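Urnura Kitchen Assistance Project
Equipment planning: progress report to the Andrade Fund
May 12, 2020

Purpose of this report

The grant agreement asks for an update before the second equipment payment is released. This report covers the choice of arm, the simulation work behind that choice, and what we would like to change in the budget. No hardware has been ordered yet.

Where we are

We had planned to buy two arms at the start of the grant and learn on them. After the first review we agreed to hold the order and test the layout in simulation first. That work is now far enough along to buy from. The model has a table, shelving, a wall cabinet and one arm on a mounting plate, and we can swap objects in and out without touching the rest.

The tasks are simple kitchen ones: lifting a kettle, setting it back on its base, moving a drinks can out of the way. We have 14 tasks written up and nine of them run from start to finish without anyone stepping in. The remaining ones mostly involve the kettle, where the handle position matters more than we had allowed for. 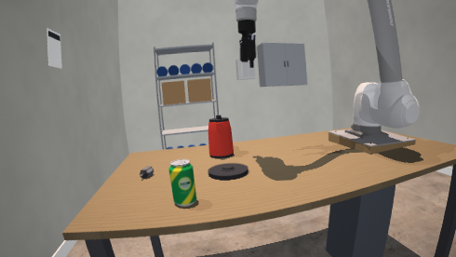 Reach was the main question for the budget. The shorter of the arms we looked at would have saved money, but it could not get to the far left of the table with the gripper pointing down. We could move the plate closer to the middle, and lose a good part of the working area by doing so. We recommend the longer arm.

The gripper is less settled. Two fingers will do for everything on the present list. Solville also offer a softer set of fingertips, sold separately, and we would like to try these before paying for a second gripper.

Quotes

Emport have quoted for the arm, controller and mounting plate as one package, with delivery in six weeks. Solville quoted for the gripper and a spare set of fingers. Emport's price does not include installation or the safety assessment, and neither was in our original budget. Both are now in the revised table sent with this report.

Requested changes

1. Buy one arm now and put off the second until the first has been in use for 9 months.
2. Move part of the money set aside for the second arm to installation, the safety assessment and spare fingers.
3. Keep the computer line as it stands. The simulation runs on the machines we already have, but training is slow and we expect to need one more.

The total does not change.

Risks

Delivery dates are the weak point. Emport will not hold theirs without a signed order, and access to our building is limited at present. The simulated table is also tidier than any real one, so some tasks that work now will need doing again on the hardware.

Next steps

If the changes are approved, we will place both orders straight away and aim to have the arm fitted in July. Work on the remaining kettle tasks carries on in the meantime.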